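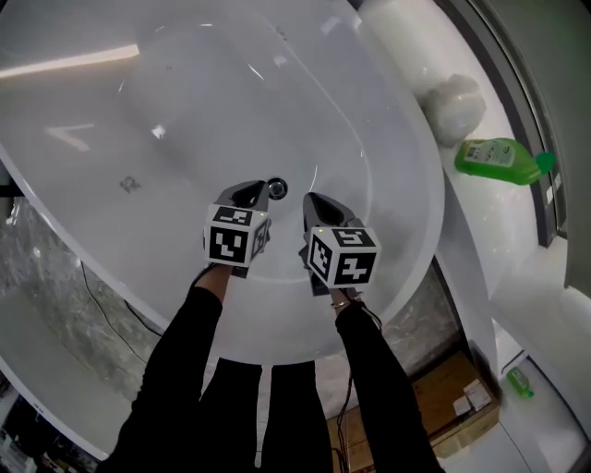

## 3. Planning a Hand-Held Gripper Purchase

This section covers what to order before the first recording session. It applies to the Trasgate two-handed kit, in which one operator holds both grippers. Installation is covered in Section 4.

### 3.1 Set the number of kits

1. List the tasks to be recorded and the rooms they take place in. Bathroom and kitchen work should be listed separately from dry work.
2. Decide how many operators will record at the same time. Order one kit per operator.
3. Add one spare pair of grippers per site. Spares are kept charged and calibrated.

**Note:** A kit contains 2 grippers, 2 marker cubes and one cable set. Grippers ordered singly ship without cubes.

### 3.2 Budget for consumables

1. Enter the unit price of each replacement marker cube. The current list price is $29.
2. Allow a full set of replacement cubes for each site that records near water. Printed faces that are scratched or lifting at the corners must not be used.
3. Enter the cable sets. A set costs $20 and should be treated as a wear item.
4. Add finger pads if the tasks include glazed or polished surfaces – the pads supplied as standard are meant for dry cardboard and cloth.
5. Add cleaning products, bags and small props under a separate line. Lyons purchasing rejects orders that mix these with equipment.

### 3.3 Check the site

1. Confirm that the operator can stand facing the work with both elbows free.
2. Check the lighting from the operator's standing position. Glossy white fixtures reflect overhead lamps, and a strong reflection can wash out a marker face. Budget for diffusers if the lamps cannot be moved.
3. Measure the reach to the lowest point of the work. For a freestanding tub, measure from the outer edge of the rim to the drain.
4. Record the cable route from each gripper along the arm.

**Caution:** The grippers and cubes are not waterproof. Drain the fixture and dry the working surfaces before powering on.

**Caution:** Keep loose cable off the floor where the operator stands.

### 3.4 Submit the order

1. Complete form 583 with the totals from 3.1 and 3.2.
2. Attach the site measurements. Orders for Womska and Sikville need a separate sheet for each room.
3. Send the form to Roscoe Begay for pricing, then to Trefor Ellis for release.

Orders released after January are charged to the next budget year. Price changes between pricing and release are added to the invoice – they do not require a new form.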